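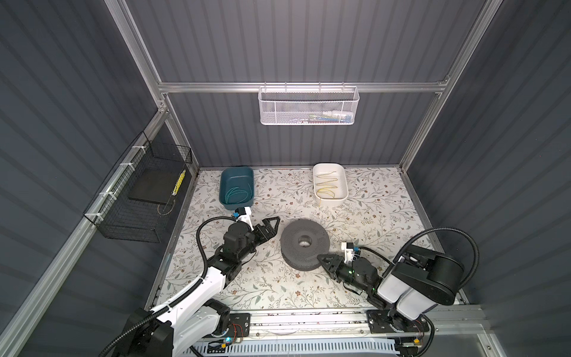
Cable station, both arms up, spool in the middle. Teal cable back left, yellow one in the white tray.

20/08/2023. ok going to post notes from the cable work as I go, mostly so I stop answering the same DMs. Long one. Mute me if you're here for the bike stuff

Project is called Jivance. Two arms, teleoperated, we drive them through a task over and over and the recordings go to training. The policy learns from whatever we feed it, good and bad. Mostly I'm learning what bad looks like

Target for this task is 200 clean episodes. Clean = one continuous run, no pause over a few seconds, cable ends up on the spool, both grippers back at home pose. Anything else gets a tag and goes in the other folder

We do keep the other folder. Failed runs are useful later, just not mixed in with the good ones. Learned that in June when somebody (me) merged the two and the policy got very good at dropping things

Task in one line: pick up cable end, bring it to the spool, one arm holds the spool, other arm winds. Sounds like ten seconds of work. It is not ten seconds of work

Two cables for now, teal and yellow. They behave totally diferent. The teal one wants to stay coiled. The yellow one takes a set from however you laid it down, so if you lay it zigzag it stays zigzag until you're halfway round the spool and then it springs

So the start state matters a lot. We lay the yellow in waves with a short end hanging over the front of the tray so there's something to grab. Tried it with the end tucked inside. Gripper went fishing for it every time and the fishing ended up in the data

Somebody asked why not start with the end in the same spot every episode. Because then it learns the spot. Move the tray a thumb width and it closes on air, very confidently

So: tray moves a bit every reset. Spool moves a bit. Not wildly. I used to eyeball it and my "random" was always slightly left — plotted the spool positions and it was a nice tight blob left of center. Now a script calls out the offset before each reset and I just do what it says

Floor covering question, I get this one a lot. Yes it's flowers. Leaves and little brown flowers on white. We swap the covering between blocks so the model sees more than one background. Flowers are the current block. There's a plain one and a wood print after it

The print did change one thing, the teal coil stands out fine on it but the gray spool seems easier to find than on the darker sheet. For me anyway, driving off the wrist views. No idea yet what it does for the model. Will post when there's a number

Wrist cameras: one per arm, on the gripper. Plus the fixed view from outside. The fixed one is where you see the whole task, the wrist ones are where you see whether you acutally have the cable. You want both. First batch was fixed view only and every grasp was a guess

Also, check the wrist cameras at the start of every block. Every block! A mount that's a hair loose will look ok on screen and ruin a whole afternoon of episodes. Cairns (our other station, same layout) lost 12 that way. All good runs otherwise. Painful

Resets are the slow part. Episode is short, reset is unwinding the cable, relaying it, spool back, trays back, step out, go. Nobody budgets time for resets. I've started timing them and it's longer than the episode by a lot

Tried having the arms do their own reset. Unwinding with two grippers is harder than winding. Got one good one. Shelved

The operator guide, since people asked. It's short:

Approach slow, close slow, lift slow. Speed up only in the middle

Don't hover. If you're deciding, you already should have decided. Hovering gets learned

Missed grasp, one retry is fine and we keep it, tagged "recover". Second miss, stop the episode

Same arm holds the spool for the whole block. Swap arms between blocks, never inside one

Look at the cable, not at your own hands. Everybody looks at their hands

That's the guide

On the retries. I went back and forth. We had none in the set at first and the policy had no idea what to do after a miss, it just carried on winding with nothing in the gripper. Full turns round the spool, zero cable. Added the "recover" ones and it got better. Not great. Better

Three people drive. You can tell who's who from the trajectories, no labels needed. One comes in from above, one slides in flat along the floor, I apparently wiggle. I've been told to stop wiggling

Different styles isn't bad as such but if one person does all the yellow episodes then yellow = wiggle as far as the model's concerned. So the block sheet mixes driver and cable now. Should have done it from the start

Replies piling up, quick ones:

— no, the wire baskets aren't part of the task. They stay where they are between episodes
— the arms sit on a rail along the front, yes, bases don't move during a run
— spool has holes in the top face and yes the finger tips find them. Grab the rim if you can
— software is Hurutlow, our own recorder, not public, sorry. It's held together with hope and a config file

Someone at Kulier (they do the cable side for us) wanted to know if we could do a stiffer one next. Could yes. Would need wider gripper opening at the start and probably a new spool. After the 200 please

Label thing, small but it bit me. Write the text instruction BEFORE the run. "Wind the yellow cable onto the spool." If you write it after, you describe what happened instead of what was asked and then the failures all look like successes with odd instructions

Where we are: nearly 200 recorded counting everything, clean is well below that. 4 more blocks on the flowers, then the sheet changes

Next up in the thread whenever I get to it: sync drift between the views. Wrist feed lags a touch and on a fast close you see it. Got a fix that sort of works

ok resetting, script says spool right and tray back a bit. more later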